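Las bandejas llegaron en julio y desde entonces están en uso diario en el taller. Compramos cuatro de plástico, de color naranja tirando a amarillo, y una rectangular de acero inoxidable para el centro de la mesa. El plástico es de Plokdale; la de acero la trajo Ruth Tello de Erkel, un almacén de suministros para hostelería. Las usamos para clasificar piezas electromecánicas pequeñas, sobre todo solenoides con el cable ya soldado, y esta reseña se limita a ese uso.

## Para qué las queríamos

Antes trabajábamos con cajoneras de tornillería. Para tuercas y arandelas van bien, pero un solenoide con su cable no cabe estirado en un cajón pequeño y acaba enganchado con el de al lado. Afshin Moradi propuso pasar a bandejas abiertas, aunque ocuparan más superficie.

La colocación que mejor nos ha funcionado es la más simple: dos bandejas de plástico a cada lado y la de acero entre ellas. Las laterales guardan las piezas por tipo y la central sirve de zona de paso.
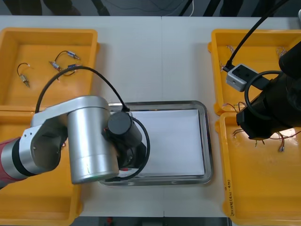 ## Las bandejas de plástico

Son rígidas para lo que pesan. Llenas de piezas metálicas se pueden levantar por un extremo sin que se doblen de forma preocupante, aunque yo prefiero usar las dos manos. El borde elevado detiene lo que rueda, y los núcleos cilíndricos ruedan bastante.

El color es un acierto. Sobre una mesa blanca se distingue bien dónde acaba la bandeja, y un cable negro fino se localiza enseguida contra el naranja. Con piezas plateadas el contraste también es bueno.

El acabado brillante me convence menos. Con la luz del techo encendida salen reflejos alargados en el fondo, y para leer una etiqueta pequeña hay que girar la pieza o mover la cabeza. A Babak Shokri no le molesta; a mí sí, sobre todo a última hora. Una versión mate costaría poco más y la habría preferido.

Tampoco llevan divisiones interiores. Si se mezclan dos modelos en la misma bandeja, hay que mantener el orden a mano. Plokdale vende separadores aparte, pero los que probamos quedaban flojos y los devolvimos.

La limpieza es fácil: un paño húmedo con jabón neutro. Con alcohol no he notado daños, aunque lo uso poco. En el fondo aparecen rayas finas en cuanto se arrastran piezas con aristas. No afectan al uso.

## La bandeja de acero

Es una bandeja de cocina, sin más. El reborde es redondeado y no corta, algo que no puedo decir de otra más barata que compramos antes y que terminó en la basura. Se apoya plana y no baila.

Tiene dos inconvenientes. El primero es el ruido: dejar caer un solenoide dentro suena en toda la sala. Brian Nyamweya puso una lámina de goma en el fondo durante una temporada y luego la quitó, porque las virutas se quedaban pegadas. El segundo es que el metal conduce, así que ahí no se deja nada que esté conectado a la fuente. Parece obvio, pero conviene ponerlo por escrito si la mesa es compartida.

A cambio, aguanta todo lo que le echemos. No se raya de manera que importe y se puede desengrasar sin miramientos.

## Uso con solenoides

La prueba más útil ha sido con piezas de tamaños distintos en la misma bandeja. Los solenoides pequeños, de tipo empujar y tirar, se quedan donde se dejan si el cable tiene sitio para hacer su bucle. Los rectangulares más grandes, como el JF-0530B, son más fáciles de agarrar, pero el muelle de retorno va suelto alrededor del núcleo y hay que vigilarlo.
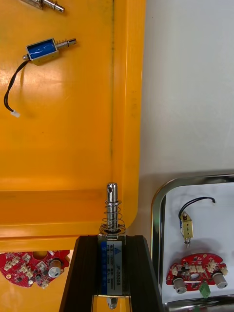 *Un JF-0530B en vertical, con el muelle alrededor del núcleo; a la izquierda, uno pequeño de bobina azul sobre la bandeja naranja.*

Con los conectores blancos del extremo del cable no hemos tenido problemas. Quedan apoyados en el fondo y se ven bien. Lo que no recomiendo es amontonar. Calculo que alrededor de 30 piezas pequeñas por bandeja es el máximo razonable; a partir de ahí los cables se cruzan y se pierde la ventaja frente a los cajones.

Para placas de circuito las usaría solo de forma provisional. El plástico no es antiestático, o al menos el fabricante no lo indica, y para guardar electrónica delicada hay productos específicos. Satish Venkataraman usa unas cajas de Clollholm para eso y está contento, aunque son bastante más caras.

## Almacenaje

Las de plástico se apilan vacías sin atascarse. Llenas no: el borde de una no encaja con firmeza en la otra y la pila se desliza. Nosotros las guardamos en una estantería con guías, 8 por columna contando las del otro banco, y la de acero va encima.

## Valoración

**Bandejas de plástico:** recomendables para piezas con cable. Mejorarían con un fondo mate y con separadores que ajustaran.

**Bandeja de acero:** recomendable como zona central si el ruido no es un problema.

Volvería a comprar las dos. Para el segundo banco ya hemos pedido otra de acero, esta vez con el fondo algo más hondo.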